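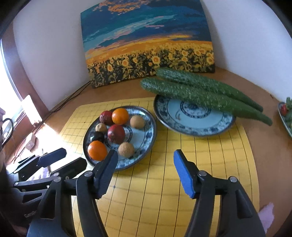 House rules for hand-held gripper work
Speaker notes, Comach automation meeting, 18 February 2020

Opening

Thank the hosts. Say who Brilleck are in one sentence and move on, the blurb is in the programme.

The talk covers the working rules we use when people record tasks with hand-held grippers. It doesn't cover training or the arms themselves. Anyone who came for model results should see the Gevico talk after lunch.

Our rules are house rules. No published standard fits this work neatly, and I don't want anyone going home thinking we comply with one. We borrowed from ordinary workshop practice, from food hygiene and from how people label samples in a lab.

Where the rules came from

The Carrillo project. We recorded 400 takes of simple table tasks: picking up fruit and vegetables, moving them between plates, putting them back. We had a one-page instruction sheet and assumed that was enough.

On review we threw out 47 takes. Say the number slowly, people will want to write it down. Of those, 19 went for the same fault, which was that the two hands had started at different times and one of them was already holding something when the recording began.

The rest were a mixture. Wrong task label, gripper not checked, an object swapped halfway through a batch. Very few were down to clumsy handling. The people holding the grippers were good at it from the first morning.

Rule 1: Write the task down before anyone picks up a gripper

One sentence, with the object, where it starts and where it ends. "Move the orange from the left plate to the right plate." If the sentence needs an "and", ask whether it is two tasks.

Left and right always mean the operator's left and right. We had this the other way round in the first version and it caused arguments.

If the operator does something else, the label changes to match what they did. The take is never trimmed to match the label.

Rule 2: Set the table, then leave it alone

Choose the background and the surface at the start of a batch and keep them. Plain tables are easy to work on, but a robot in somebody's home won't get one, so patterned plates and a printed board are allowed. So is a picture against the wall. Record what was there in the batch sheet.

Food may hang over the edge of a plate. A long cucumber does, and there is no reason to cut it down to fit. It should not reach the edge of the table.

Keep cables against the wall where you can. Keep 300 mm clear in front of the operator for elbows and sleeves.

Window light is fine. If sun falls on the table, note it and carry on. We don't draw blinds in the middle of a batch.

(If asked: yes, we did look at putting tape marks down for the plates. We dropped it. Operators began placing things to suit the tape.)

Rule 3: Check both grippers at the start and after every break

Open fully, close fully, look at the pads. The blue pads have ridges, and anything that fills the ridges changes the grip. Wipe them with a damp cloth and let them dry.

Check the pivot pins with a fingertip. A loose pin goes back to the bench that day. Operators do not tighten pins themselves.

Write the gripper's label in the batch sheet, left hand and right hand separately. Swapping hands counts as a new batch.

Rule 4: Start open, start empty

Both grippers open and holding nothing when the recording begins. Same again at the end, unless the task sentence says the object stays in the hand.

This is the rule that would have saved the 19. It takes a second or two. Pause here for questions if the room looks awake.

Rule 5: Two hands, two jobs, one sentence each

Two-handed takes gave us the most trouble at review. The reviewer can't tell whether the second hand is helping, waiting or doing a job of its own.

So each hand gets its own sentence on the sheet. On the slide, one gripper is closing on an orange at the near edge of the fruit plate while the other has a tomato just over the right rim. Both belong in the label. A sheet that only said "orange" would be wrong for this take, however well the orange was handled.

Waiting is a job too. Write "right hand waits, open" if that is what it does.

The hands should not cross. If they have to, stop and move the plates before the next take.
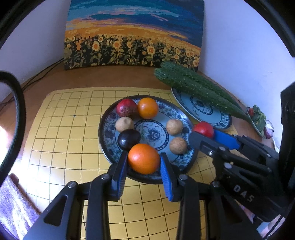 Rule 6: Real food is treated as food

We use real produce on most table tasks. Wash it before the session. Nothing that has been gripped goes back in anyone's kitchen, and operators don't eat at the table. The bin for used produce is emptied at the end of the day.

Soft or split items come out between takes, never during one. Replace like with like and note the change. A smaller orange is a different orange as far as the batch sheet is concerned.

Ask about allergies when people sign in. We left this off the first form.

Rule 7: People near the table

Anyone who might be seen or heard in a recording signs the consent form first, including whoever is only keeping an eye on things. If a face is in view, mark the take so that it can be blurred before it leaves the building.

Operators stop when they want to. Hands get tired quickly on these tools and tired takes look fine until you compare them – we now change over well before anyone complains.

What we haven't settled

How to grade a slow take against a hesitant one. Two reviewers will still disagree on this.

Whether a dropped object should be thrown out or kept with its own label. At present we keep it. Brilleck would be glad to hear from anyone doing it differently.

How long to hold on to the rejected takes. The 47 from Carrillo are still on the drive.

Close

Copies of the batch sheet are on the table by the door, two sides of A4. Please change it to suit your own shop, and send back anything you add.

Questions. If time is short, skip the grading one and go straight to dropped objects.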